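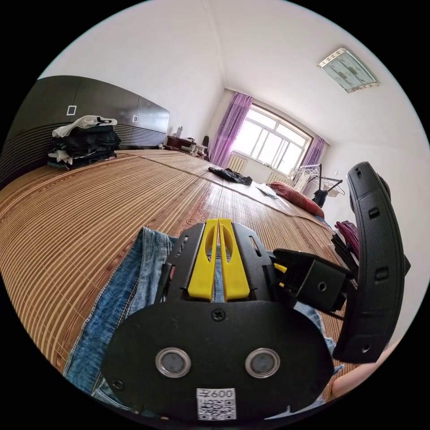

Según un compañero del taller, con ropa no se empieza nunca: se empieza con cubos de madera, que no cambian de forma cuando los miras. Tenía bastante razón, pero nosotros queríamos ropa, y al proyecto le pusimos Plorkia antes de saber si una pinza manejada a mano nos iba a dar datos que sirvieran para algo.

La idea es sencilla de contar. Una persona coge la pinza por el asa, dobla pantalones y camisetas como lo haría en su casa, y la herramienta va registrando lo que ve y lo que hacen los dedos. Con esas grabaciones entrenamos después el brazo que estamos montando en Narden, el taller compartido del barrio. ¡Y eso nos permitió trabajar en dormitorios de verdad, encima de la cama, con los montones de ropa al lado!

Montaje

Los dedos amarillos en V fueron lo que más discutimos. La primera versión era demasiado rígida y arrastraba la tela en vez de pellizcarla; en la segunda rebajamos la pared y cedía lo justo. El asa la rehicimos en julio (la anterior dejaba la muñeca torcida y a los diez minutos dolía) y le dimos una textura para que no resbalara. Los soportes los imprimimos con la máquina de Skanau, que va lenta pero deja unas piezas preciosas.

Pruebas

Reunimos unas 674 grabaciones, casi todas de vaqueros. El vaquero es un gustazo: pesa, se queda donde lo dejas y la costura se agarra bien. Las prendas oscuras y finas son otra historia, sobre todo arrugadas, porque el programa confundía los pliegues con el borde. Descartamos 82 tomas por movimientos bruscos o porque la mano libre tapaba la tela justo en el momento del agarre.

También aprendimos que conviene alisar la prenda antes de empezar a grabar, y que una esterilla con rayas debajo despista a la segmentación mucho más que una sábana lisa. Lo dejamos así a propósito en parte de las tomas, para que el modelo viera fondos difíciles.

Pendiente

Falta probar las mangas largas y cambiar el cierre del soporte lateral, que se afloja. El código de sincronización, que llamamos Tolentino, todavía pierde algún fotograma al arrancar. Mientras tanto, el brazo ya dobla una pernera sobre la otra, torcida, y lo celebramos a gritos en mitad del taller.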